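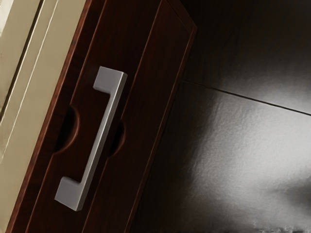

A simulated drawer front in the Nisberg cell, with the bar handle set across two finger recesses.

Simulate the Dull Parts First

I love a good drawer. Give me a week with the Promero cell at our Flalcombe shop and I will spend most of it on one handle, and I'll be happy! People want to talk about the arm. I want to talk about the handle model, and I think anyone who looks after a cell like ours should too.

A squared metal bar is a wonderful test. It has flat faces, it has a post at each end, and behind ours there are dark hollows where a fingertip could go if the approach is off by a little. Get the gap between bar and wood wrong in the model and every grasp you plan on it is wrong as well.

So my plea is this: when you service the cell, service the scene too. In July we ran 1224 simulated pulls before touching the real arm, and 59 of them ended with a finger against a post. We traced the lot to a wrist offset of 2 mm, left over from a gripper swap. One line in a setup file — fixed before lunch.

Leone, our older cell, never had a scene at all. We tuned it by hand, and I still have 295 lines of notes to show for it. I'm fond of those notes. I'd trade them tomorrow for one decent drawer.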